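Subject: Re: [tanoli-dev] mask drops out on overexposed frames
From: Cledwyn Beddoe
Date: May 12, 2024

Yu-na Tak wrote:
> The cloth segmenter loses the blanket whenever the sun is on it. I get
> a hole in the bed mask and the grasp planner then treats the hole as
> free space. Is this the exposure setting or the model? I'm on the
> July weights.

Both, I think. I ran the bedroom set through the current branch last night, 1,147 frames in all. The mask came back whole on 1,044 of them. Most of the rest have direct sun on the bed.

Two things you can change without retraining:

1. Set hole_policy to "unknown" in the planner config. The default is still "free", left over from the tabletop work. With "unknown" the planner won't route a finger through a washed-out patch, but it will still plan to the edge of it.

2. Turn off the shadow filter for now. It was tuned on gray tables and it cuts a dark piece out of whatever cloth the gripper shades. The frame below is a good test for both: strong sun on the blanket between the finger arms, and the gripper's shadow across the teal cloth on top of the pile. With the filter on I get that cloth as two objects. With it off I get one.
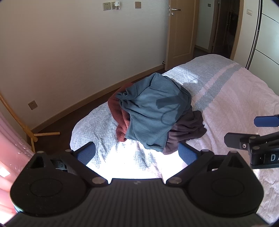 3. If you do want to retrain, use Dong-geon Heo's augmentation script in tools/ and raise the clip range a little. It takes some 11 hours on one card. Han-gyeol has the older weights if you need to compare.

I'll push the config change to the Okden branch once someone else has tried it. Please send me any frames where "unknown" makes the planner give up completely – I had a few and haven't looked into them yet.

Cledwyn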